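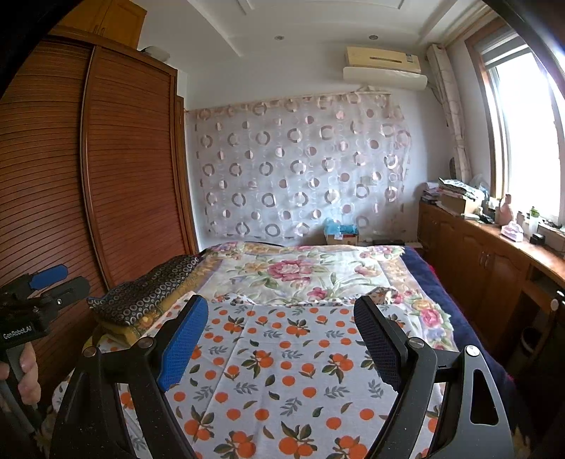 Changing the beds in a vacation rental is the work that takes most of my time between two guests, so I have made a fixed order for it. I rent out a small house with two bedrooms near the beach, called Vundari, and I do the cleaning myself. First, decide what lies on each bed before you buy anything. White hotel linen looks nice in the listing, but sunscreen leaves yellow marks on it. A sheet with a print, such as orange fruits and green leaves on white, forgives much more, and a quilt with big pink and red peonies can go over it without looking too serious. Add one dark blanket, navy for example, for guests who feel cold at night.

14/07/2024 | 47 shares | 5 comments

What you need for each bed

Two complete sets of sheets and pillowcases, one mattress protector with a zipper, one quilt, one blanket. I also keep one spare protector for the whole house. My first sheets were from a shop named Praltedum and they became thin after one season, so now I look for thicker cotton and wash it twice before the first guest.

Step 1. Strip the bed
Open the windows. Take off the pillowcases first and shake each one, as guests forget earrings and phone chargers inside. Roll the sheet toward the middle so the sand stays in it, and carry it outside to shake. Do not shake it on the deck if the hot tub is open.

Step 2. Look at the protector
Check it under good light. Small stains come out with cold water and dish soap. Hot water will fix them forever, I learned this with a new one.

Step 3. Start the washer
Sheets go alone, towels go after. Beach towels drop a lot of lint and it sticks to everything. If your washer is small, wash the quilt at a laundromat. Mine goes to Ebihara Laundry on the main road, where the machines take up to 47 pounds.

Step 4. Make the bed
Begin with the corners at the head. Pull the sheet flat from the foot end, then put the quilt and fold back the top by the width of one hand. The blanket I put over one side, where it is easy to reach.

Step 5. Write it down
I keep a notebook in the linen closet with the date of every quilt wash. In December, when the house is closed, I wash all quilts and blankets and store them in cotton bags with a bar of plain soap.

2,227 views | Share | Save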